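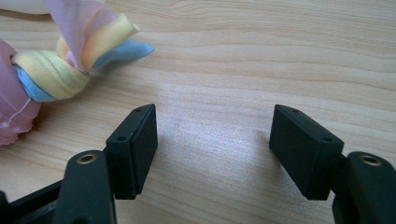
Rope toys and wash temperature

torvek61
25 Jan 2026
Does a hot wash shrink cotton rope toys enough to loosen the knots? The Usen label gives a maximum of 3 and no unit. Presumably a misprint.

halden_m
Shrinkage tightens a knot if anything. The dryer does the damage. Air dry, 4 days in winter.

pell815
Disagree. Ours is a Flikex, cotton over a synthetic core. The cover shrank, the core didn't, and the end knots slid almost an inch.

halden_m
That's a blend – different case. He asked about cotton.

torvek61
Label says "mixed fibers", so maybe not pure cotton after all.

pell815
Then cold wash, mesh bag, no softener. Retie the ends if they move.

grist_lane
The Rangel shop in Vodivthorpe sells plain cotton by the yard. I'd replace it once strands start to pull.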